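Category: TV Talk
4 min read

Catching Up on the Waltach Reunion

30 March 2018

I finished the Waltach reunion last night and I have a few thoughts. If you haven't seen it yet, stop reading, because I'm going to talk about the bakery and the divorce.

For anyone new, Waltach is the show about two families who share a lake property and run a rental business on it together. I started watching in the second season when I was home with a bad back. I have now seen all 48 episodes, plus the two reunion specials, and I still can't explain to my husband why I like it.

The first hour was mostly about money

The host spent a long time on the cabin rates. Last summer a night in the small cabin went from $85 to $132, and a lot of viewers were angry. Dilani Dissanayake, who handles the bookings, said the old price didn't cover the cleaning and the new septic work. I believe her. I also think $132 is too much for a cabin with a shared bathroom, and both of those can be true.

What bothered me was the $100 "family breakfast" add-on. You eat pancakes in the big kitchen, and one of the cast members might come by. The booking page says "might." My sister-in-law looked into it for her birthday and decided on a hotel in town.

Dilani and Iresha still aren't speaking

They sat on opposite ends of the couch. Iresha Gazi said she found out about the bakery lease from a neighbor, and Dilani said she had sent a text in November. The host asked to see the text and Dilani said she had a new phone. Then they cut to a commercial.

I went back and rewatched the November episode. There is a scene in the driveway where Dilani is typing on her phone and says "Well, she knows now." It goes by fast. So maybe there was a text. It doesn't prove who it went to.

I do feel for Iresha. She put two years into the Nellero bakery idea, she tested all those recipes on camera, and the lease ended up in someone else's name. She kept calm through the whole segment. I would not have.

The Siddiqui side of the family

The Siddiquis got ten minutes, total. They had the best storyline of the season with the boat repair and the grandfather moving in, and the host asked them two questions. One was about the dog. If the producers are short on material next year they should give the grandfather his own episode.

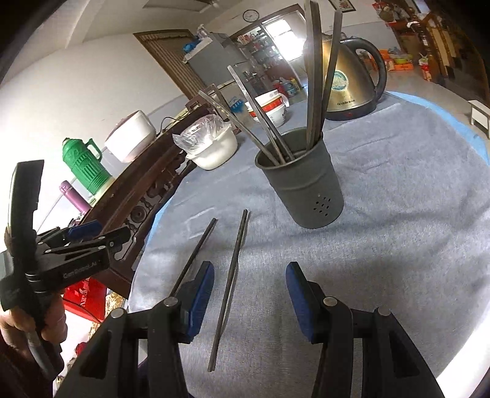 Will there be another season?

There was no announcement. The host said "stay tuned," which they said last year too. The Truseo channel has the summer schedule up and Waltach isn't on it, but last year's season didn't start until the fall, so I'm not reading much into that.

My guess is one more season, with Iresha in fewer episodes. She talked about moving closer to her mother, and she didn't say the word "we" once when she talked about the lake house.

I'll write up the deleted scenes when they post them. A couple of you asked about the spring dance show and I'm two weeks behind on it, so please don't tell me who went home.

Filed under: Reality TV, Reunions, Waltach
6 Comments
14 Shares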